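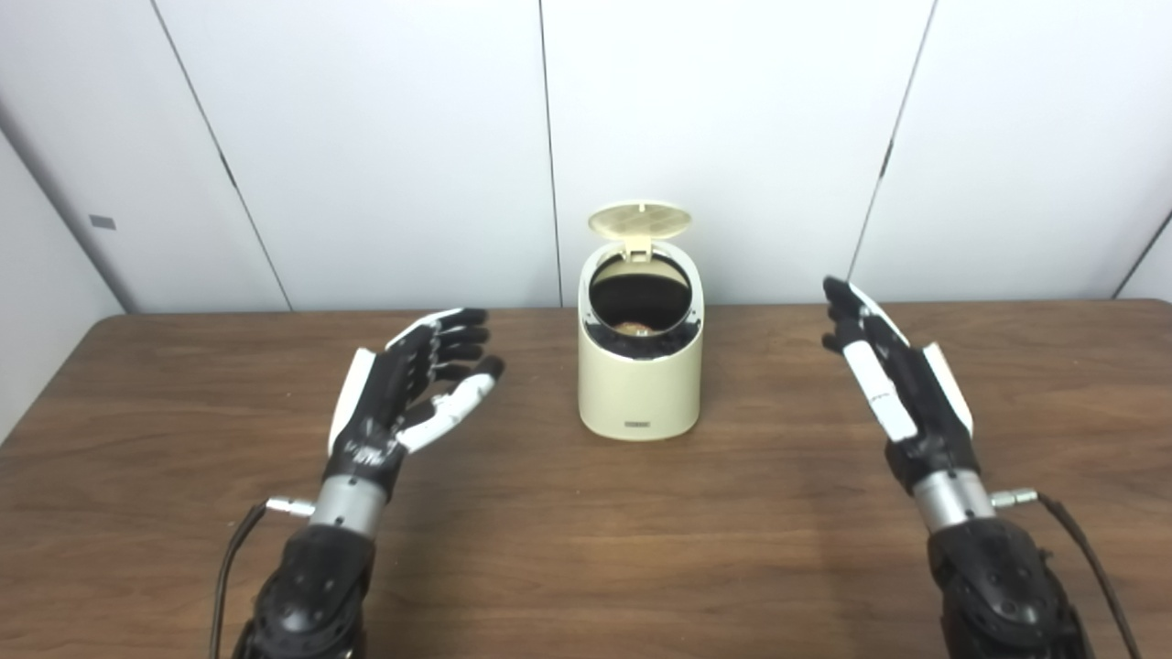

*Cream-colored container with the hinged lid open and the black inner liner in place.*

**Grisby extends tabletop scrap container program to 2000 households**

2023-04-03 – The town of Grisby will hand out lidded tabletop containers for food scraps to 2000 households starting in July, the sanitation office said. The decision follows a trial in the Flanov district in which 366 households used the same type of container and returned a written log of when they emptied it.

The containers are supplied by Gisler, a regional housewares distributor, under the product name Clirkness. The unit consists of an outer shell, a hinged lid and an inner liner that lifts out for emptying and washing. It is meant to stand on a table or counter next to the place where food is prepared. Scraps are then carried to the brown collection bin in the yard or basement of the building.

Grisby has collected food scraps separately for several years, but most apartments have had no standard container indoors. Residents have used mixing bowls, ice cream tubs, paper bags and shopping bags. Plastic bags in the brown bins have been the main source of rejected loads at the composting site, according to Jonas Kälin, who manages collection routes for the sanitation office.

"A load with too much film in it goes to the incinerator, and we pay twice," Kälin said. "We pay for the separate pickup and then for the disposal."

Trial households were asked to use the liner without a bag. Paper sheets at the bottom were allowed. Of the 366 logs returned, 109 mentioned using some kind of bag at least once. The office treats those entries as a known limit of the trial and did not remove them from the results.

**Lid and liner**

Two designs were tested before the Flanov trial began. The first was a rectangular box with a loose lid that had to be lifted off and put down somewhere. The second was the hinged type now selected. Testers were given each for the same length of time and asked to rate emptying, cleaning and storage separately.

The hinged type scored higher on emptying and storage. On cleaning, the two were nearly level. The rectangular box has corners that hold coffee grounds, while the hinged type has a joint behind the rim that needs a brush.

Marjan Bakhtiari, who evaluated the samples for the town, said the separate liner settled the matter. With a single-wall container the whole unit has to be carried downstairs, and the outside picks up dirt from the collection area. With a liner, the shell and lid stay on the table.

Bakhtiari's report lists the following points for household use:

- Open the lid all the way before filling. A half-open lid can fall forward.
- Empty the liner every second day, more often if it holds fish or meat scraps.
- Rinse the liner with warm water and let it air dry upside down.
- Wipe the rim with a cloth. Scraps caught there keep the liner from seating properly.
- Do not put the shell in the dishwasher.

The report also advises against placing the container directly beside a stove or on a radiator cover.

**Cost and distribution**

Each household will pay a one-time deposit of 10 francs, refunded when the container is returned complete with lid and liner. Replacement liners will be sold separately at the recycling yard. The sanitation office did not give the purchase price paid to Gisler and said the contract includes an option for a second delivery.

Distribution will be handled building by building. Building managers will receive a notice with a pickup window, and residents who miss it can collect their container at the recycling yard during regular hours. Households that took part in the trial keep the container they have and are not charged the deposit.

Single-family homes are not included in this round. Many of them compost in the garden, and the office wants data from apartment buildings first. Domenica Ortner, a member of the town council, asked at the last session whether homes on the north slope could be added. The office replied that routes there run on a different schedule and would have to be planned separately.

**Open questions**

Odor was the most frequent subject in the comment field of the trial log. Several residents wrote that the lid kept smells down for a day but no longer in warm rooms. The trial ran through the cold months, so there is little information on summer use. The office plans a short follow-up survey once the first containers have been in use for several weeks.

Zeeshan Butt, a tenant in Flanov who took part in the trial, said he would keep using the container but found it tall for his cabinets. "It lives on the table. It doesn't fit under the sink with the drain pipe there," he said. "The liner is the good part. I take it down with the mail key and rinse it when I come back up."

Cherry Mae Cruzado, product manager at Gisler, said a shorter version is under review – the lid and hinge would stay the same, and only the shell and liner would change. No delivery date has been set. Cruzado added that liners from the current version would not fit the shorter shell.

Printed instructions will be included with every container. Residents with questions about pickup windows should contact their building manager first. Questions about deposits go to the sanitation office counter at the town hall.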